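Subject: Re: [watine-home] Gray for the back room

On 18 Dec 2020, a list member wrote:
> We're down to two grays for the back room and I can't choose.
> Does a cool gray go green on you once it's up? The Karkover
> card looks neutral in the store but I don't trust it.

Oh, I feel for you, I went back and forth on this very thing all through August! Our hall is 19 feet long with one window at the far end, and I must have brought home every gray card Karkover prints before I let myself buy a can.

To your question, yes, the cool ones can lean a little green, and more so in the corners — at least they did for me. Gray is never one color across a whole wall anyway. It goes paler where the light lands and almost slate off to the side. 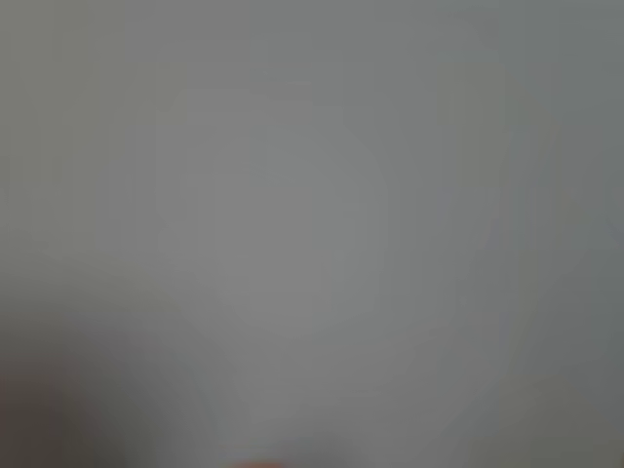
I ended up with number 43 from the Cetik line, after nearly going with 55, and I've been happy with it (my sister-in-law still calls it green, bless her). Do paint a big piece of cardboard first and carry it around the room for a few days, morning and evening both. The Wu primer went on nicely underneath, one coat.

Let us know which one you pick, and give that sweet old dog a pat from me.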